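Chapter 3
Paying Attention to Small Things

I once lost a whole afternoon to a button. It was a spare, the kind that comes in a little bag pinned inside a new coat, and I was sure I'd put it somewhere sensible. By the time I found it (in an eggcup, since you ask) I had turned out every drawer in my apartment in Stonden, and I could have told you what was in all of them. That's the afternoon I started getting interested in attention.

Most of us talk about attention as if it were a flashlight. You point it at something, the thing lights up, and everything else goes dark. It's a handy picture and I'll use it a lot in this chapter, but it leaves out plenty. My flashlight was on the button the whole time, and I still came away knowing I owned 11 corkscrews!

Psychologists usually split the subject into parts, and we'll do the same. Selective attention is picking one thing out of many, like following a friend's voice at a loud party. Sustained attention is staying with one thing for a long stretch, like proofreading or watching a pot of milk. Divided attention is what we claim to be using when we cook and talk on the phone, and you'll see in Section 3.2 why I say "claim."
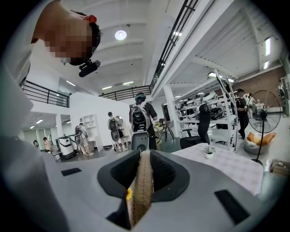
When I taught this material for the first time, in Tetteh, I had a student named Gonzalo Herrero who didn't believe a word of the part about divided attention. He'd waited tables for years and he was proud of it. So I asked him to sort a deck of cards by suit while counting backward from 100 by sevens, out loud, with 32 classmates looking on. He got to 79, put a heart on the spades, and stopped. Then he asked if he could try it again after lunch, and I've opened the course with that exercise ever since.

Try it yourself before you read on. Sort the deck once in silence and time it, then sort it again while you count. Write both times in the margin, along with any mistakes you notice. We'll come back to them when we get to the cost of switching between tasks.

A word about the reading. Section 3.1 covers selective attention and is the longest, so give it an evening to itself. Section 3.3 deals with habits, meaning the things we do so often that they seem to need no attention at all, like tying a shoe or locking the front door. If you've ever walked back up the street to check that door, you'll know where I'm heading with it.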